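La cuisson à la vapeur dans les cuisines d'application : quelques observations après une année d'enseignement

12 partages
4 commentaires

L'année qui s'achève a été consacrée, pour une part importante, à la révision du module de cuisson à la vapeur que j'assure depuis l'ouverture de la section de Wollberg. Il m'a paru utile de consigner ici les principaux enseignements de ce travail, à l'intention des collègues qui reprendront le programme à la rentrée et des anciens élèves qui continuent de lire ces pages.

Le module comptait jusqu'alors 9 séances, dont trois seulement se déroulaient aux fourneaux. Cette répartition, héritée du référentiel précédent, accordait une place considérable à la théorie des échanges thermiques et fort peu à l'observation des pâtes et des légumes. La nouvelle version inverse la proportion. Les notions de condensation et de saturation sont désormais introduites devant la casserole, au moment où l'élève en constate les effets, et reprises ensuite par écrit.

La question du matériel s'est posée dès le mois d'octobre. Le four mixte professionnel demeure l'équipement de référence, et aucun élève ne saurait se présenter à l'examen sans en maîtriser les réglages. Il présente toutefois un inconvénient pédagogique : la porte reste close, le programme se déroule, et l'apprenant retire un produit cuit sans avoir compris ce qui s'est passé. Mme Theresia Aigner, qui a longtemps dirigé la formation continue à Dikthorpe, défendait pour cette raison l'usage d'appareils modestes durant les premières semaines. Je me suis rangé à son avis.

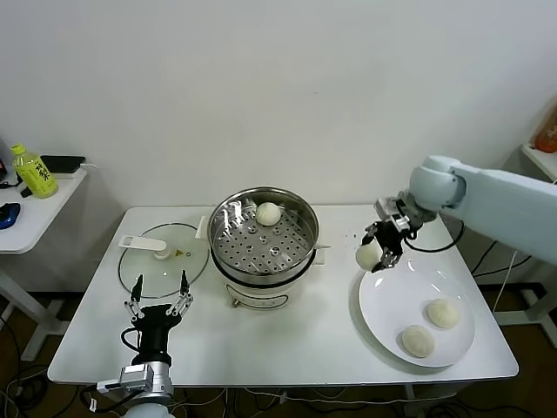 Les pâtes levées occupent à elles seules trois séances du nouveau module. Elles constituent, de l'avis général, la partie la plus exigeante du programme, car le défaut y est immédiatement visible : surface ridée, base détrempée, affaissement au sortir de la cuve. Un cuiseur électrique de table, avec son plateau perforé de petits trous ronds et son simple bouton de réglage, suffit pour aborder ces difficultés. On y cuit quelques petits pains blancs, on les dresse sur une assiette, on les ouvre, on les compare. La forme du couvercle mérite aussi un commentaire – un couvercle plat laisse retomber les gouttes sur la pâte, et l'on apprend vite à l'envelopper d'un linge ou à le soulever légèrement en fin de cuisson.

La farine a fait l'objet d'essais plus systématiques. Nous avons retenu une farine de blé pauvre en protéines, additionnée d'une petite part d'amidon, qui donne une mie serrée et souple. Les farines de force, que les élèves issus de la boulangerie choisissent spontanément, produisent une pâte élastique qui se rétracte au repos. Il convient de laisser chacun commettre cette erreur une fois. Le second apprêt, en revanche, doit être surveillé par l'enseignant : trop court, il laisse un cœur compact ; trop long, il fragilise la surface.

Les légumes appellent un traitement différent. La taille y compte davantage que la durée, et je recommande de consacrer une séance entière à la découpe régulière avant toute mise en cuisson. Les carottes, les fenouils et les courges se prêtent bien à l'exercice. Les légumes verts seront réservés à la fin du cycle, lorsque les élèves sauront interrompre une cuisson sans hésiter.

Je dois à Mme Margarida Salgado, qui a relu le livret de l'élève, plusieurs corrections de vocabulaire et une annexe sur l'entretien des cuves. Le détartrage y est décrit avec précision. Cette annexe sera distribuée dès la première séance – elle ne l'était auparavant qu'en fin de trimestre, quand les appareils avaient déjà souffert.

Restent deux points en suspens. Le premier concerne l'évaluation : la grille actuelle accorde trop de poids à la présentation et trop peu à la texture. Le second touche aux poissons, absents du module faute de temps, et dont l'étude pourrait être confiée à l'atelier d'Ilevano. Une proposition écrite sera transmise à la direction en juin. Les remarques des collègues peuvent m'être adressées jusqu'à cette date.

Contact | Mentions légales | Tous droits réservés | Haut de page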